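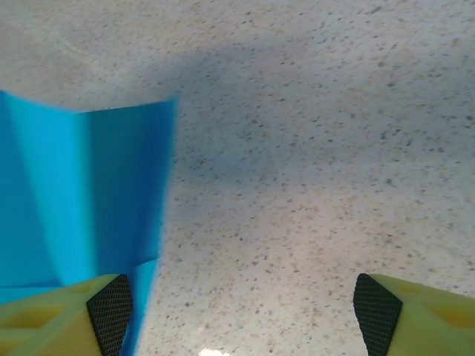 Folded blue sheet on a speckled floor.

4. Setting up a trade mark watch in Modulora

Modulora's sales page calls the watch module "complete protection for your brand". Take that with a grain of salt. A watch tells you that somebody has filed something similar. It does not oppose the filing, and it does not know whether you have a case. Set it up anyway, but set it up as if it will miss things.

You will need your registration certificate, your list of classes, and a login with Owner rights. An Editor login will let you fill in every screen and then refuse to save.

4.1 Enter your mark

1. Open Watches and choose New Watch.
2. Type the mark exactly as it appears on the certificate. Do not trust the Import button, which drops accents and hyphens without telling you.
3. Leave Match Strength at Medium for now. High returns only near-identical marks, whatever the help bubble claims. When we tested it on SOLTOTAU, High missed SOLTATAU altogether.
4. Add your classes by number. If you sell lamps or heaters, that means class 11 at least. "Suggest Classes" is generous, and each extra class is billed.

Note: A word watch does not cover your logo. If the logo is registered separately, give it a watch of its own.
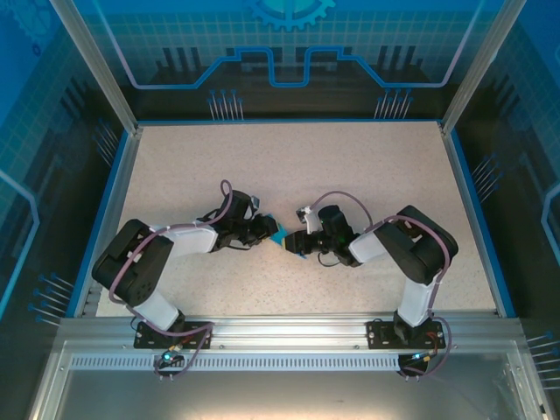 Two arms on one rail, grippers meeting at a small blue object.

4.2 Connect the Bedex feed

5. Go to Sources and tick Bedex. The status light will turn green straight away. All this means is that your password was accepted.
6. Click Run Test Search and wait for the results count. Our first run on the word VASCONCELOS gave 3960 hits, most of them surnames in company names. Use Exclude Business Names to cut this down, then read what was excluded.
7. Look up one filing you already know about. If it isn't in the results, the feed is not working, green light or no green light.

Caution: Filings can take weeks to reach the feed, and the opposition period does not wait for your software. Work out every deadline from the office's official journal. The Days Left column in Modulora counts from the date of the alert. 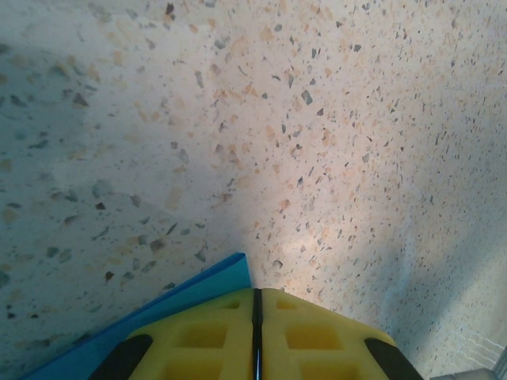
4.3 Choose who gets the alerts

8. Enter at least 2 addresses. One of them should belong to a person, and a shared inbox doesn't count.
9. Turn off Auto-Send Demand Letter. It is on by default. A groundless threat can land you in court as the defendant, and the template was not written by anyone who had seen your file.
10. Save, then log out and back in to check that step 9 stuck. In the November release it did not.

Steps checked by Ismael Meireles, 1/18/19. Renewal reminders are in section 5.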